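Pressemitteilung
9. Januar 2026

Gute Vorsätze für Vorschulkinder? Familienberatung Satia sieht Vorbereitungsprogramme zum Schulstart skeptisch

Rückmeldungen von 551 Eltern liegen vor – Offener Abend im Februar im Haus Lodhi

Im Januar beginnt für viele Familien das Jahr, in dem das jüngste Kind zur Schule kommt. Im Januar beginnt auch die Werbung. Die Familienberatung Satia hat sich angesehen, was Eltern zum Jahreswechsel an Lernpaketen, Familienplanern und Vorschulkursen angeboten wird, und rät zur Zurückhaltung. Für die meisten Versprechen, die auf Verpackungen und in Newslettern stehen, haben die Anbieter auf Nachfrage keine Belege vorgelegt.

»Wir haben höflich gefragt, woher die Aussagen stammen«, sagt Shanti Vashisht, Leiterin der Beratungsstelle. »Bekommen haben wir Erfahrungsberichte zufriedener Mütter, einen Gutscheincode und in einem Fall eine Einladung, Vertriebspartner zu werden.«

Anlass ist eine Befragung, die Satia im vergangenen Herbst unter Eltern künftiger Erstklässler durchgeführt hat. 551 ausgefüllte Bögen kamen zurück. Die Beratungsstelle weist darauf hin, dass die Befragung nicht repräsentativ ist: Geantwortet haben Eltern, die ohnehin Kontakt zur Beratung hatten oder deren Kita die Bögen verteilt hat. Wer sich wenig Sorgen macht, füllt vermutlich auch seltener einen Fragebogen zum Thema Sorgen aus. Trotzdem fällt auf, wie oft in den freien Antworten dasselbe steht. Viele Eltern schreiben, ihr Kind freue sich auf die Schule, sie selbst hätten aber das Gefühl, etwas versäumt zu haben. Was genau, konnten die wenigsten sagen.

In diese Lücke stoßen die Anbieter. Besonders häufig genannt wurden der Jahresplaner »Jodetti«, ein Wandkalender mit Belohnungsstickern und Monatszielen für die ganze Familie, sowie das Übungsprogramm »Plolel«, das auf dem Tablet läuft und den Kindern jeden Morgen eine neue Aufgabe freischaltet. Beide werben mit einem entspannten Schulstart. Der Kalender sieht für den Januar vor, dass jedes Familienmitglied ein Wort für das Jahr auswählt. Für Fünfjährige liegen Vorschläge bei, darunter »Fokus« und »Wachstum«.

»Meine Tochter hat damals ›Käse‹ genommen«, sagt Shivam Ahuja, der bei Satia die Elterngespräche führt. »Ich würde das als Ergebnis gelten lassen.«

Ahuja betont, dass er niemandem seinen Kalender wegnehmen wolle. Wer gern plant, solle planen. Schwierig werde es, wenn ein Produkt erst die Unruhe erzeugt, die es anschließend lindern soll. Im Begleitheft des Kalenders findet sich eine Liste von Fertigkeiten, die ein Kind vor dem ersten Schultag »sicher beherrschen« müsse. Eine Quelle ist nicht angegeben. Einige der Punkte werden nach Kenntnis der Beratungsstelle in der ersten Klasse erst eingeführt.

Auch das Tabletprogramm überzeugt die Beraterinnen und Berater nicht. Renu Vishwakarma, Erzieherin und seit dem Sommer Teil des Teams, hat es mit ihrem Sohn ausprobiert. Nach 3 Tagen habe er die Aufgaben gelöst, ohne hinzusehen, weil die richtige Antwort stets kurz aufleuchte. Das Programm habe ihm daraufhin eine »herausragende Konzentrationsleistung« bescheinigt. Die Auswertung lasse sich gegen Aufpreis als Urkunde bestellen. Ob ein solches Zertifikat bei der Einschulung irgendeine Rolle spielt, hat Satia bei mehreren Grundschulen im Einzugsgebiet erfragt. Die Antwort lautete durchweg nein.

Vorsichtig äußert sich die Beratungsstelle auch zu einem Thema, das in den Rückmeldungen unerwartet viel Raum einnahm: Stipendien und Aufnahmeplätze an Privatschulen für ältere Geschwister. Mehrere Familien berichten, dass im selben Sommer ein Kind eingeschult wird und ein anderes die Schule wechselt. Für das ältere werden Vorbereitungskurse angeboten, die bis zu 900 Euro kosten. Einen Nachweis über Erfolgsquoten enthielten die Unterlagen, die Satia vorliegen, nicht. In einem Prospekt ist von »hervorragenden Chancen« die Rede, im Kleingedruckten von einer Leistung ohne Gewähr.

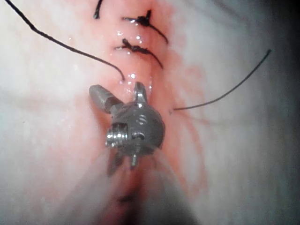
Der Wechsel an eine neue Schule ist für die meisten Kinder eine Zeit, in der sich vieles erst wieder zusammenfinden muss: Freundschaften, Wege, der Ton am Frühstückstisch. Einen Kurs, der das abkürzt, kennt die Beratungsstelle nicht. Aliki Petridis, die bei Satia Geschwisterfamilien begleitet, greift in ihren Gesprächen zu einem drastischen Vergleich. Bei einer Wundnaht ziehe der dunkle Faden die Ränder zusammen, ein Knoten sitze über dem anderen, und daneben sei das Gewebe trotzdem noch rot. Zusammengehalten sei eben noch nicht verheilt. Eltern, die schon in der zweiten Schulwoche fragten, ob das Kind »angekommen« sei, erwarteten zu viel. Petridis empfiehlt, die Frage bis zu den Herbstferien ganz zu lassen und sich solange erzählen zu lassen, was es mittags gab.

Konkrete Ratschläge gibt die Beratungsstelle nur wenige heraus, und auch diese mit Vorbehalt. Kinder, die ihren Schulweg vor dem ersten Tag einige Male gegangen sind, kennen ihren Schulweg. Kinder, die ihre Jacke allein schließen können, stehen in der Pause früher draußen. Über den weiteren Verlauf der Schullaufbahn lässt sich daraus nach Ansicht von Satia nichts ableiten. Vorsätze für das neue Jahr dürfen Eltern gern fassen, möglichst für sich selbst.

Das Team nimmt sich von der Skepsis nicht aus. Satia hat vor einigen Jahren eigene Checklisten zum Schulstart verteilt, auf gelbem Papier und mit Kästchen zum Abhaken. Sie wurden inzwischen zurückgezogen. »Die Eltern kamen mit der Liste in die Beratung und wollten wissen, was es bedeutet, wenn vier Kästchen leer sind«, sagt Vashisht. »Wir wussten es auch nicht.«

Offener Abend im Februar

Im Februar lädt Satia zu einem offenen Abend für Eltern ein, deren Kinder in diesem Jahr eingeschult werden oder die Schule wechseln. Harsh Bhardwaj, langjähriger Grundschullehrer, berichtet, was er in den ersten Wochen einer neuen Klasse tatsächlich beobachtet und was er von mitgebrachten Lernmappen hält. Anschließend ist Zeit für Fragen. Produkte werden nicht vorgestellt, auch nicht auf einem Tisch am Ausgang. Anbieter, die sich bereits angemeldet haben, sind als Zuhörer willkommen.

Der Abend findet im Haus Lodhi statt, dem früheren Schulgebäude von 1897, in dem die Beratungsstelle ihre Räume hat. Der Eintritt ist frei. Kinder können mitgebracht werden, eine Betreuung gibt es im Erdgeschoss. Der genaue Termin wird durch Aushang und auf der Internetseite der Beratungsstelle bekannt gegeben.

Über Satia

Die Familienberatung Satia berät Eltern bei Fragen rund um Kita, Einschulung und Schulwechsel. Die Gespräche sind kostenlos und vertraulich. Satia erhält keine Zuwendungen von Verlagen, Kursanbietern oder Herstellern von Lernsoftware.

Pressekontakt: Shivam Ahuja, Familienberatung Satia, Haus Lodhi. Der Fragebogen und eine Zusammenfassung der Antworten werden Redaktionen auf Anfrage zugesandt. Abdruck honorarfrei, Belegexemplar erbeten.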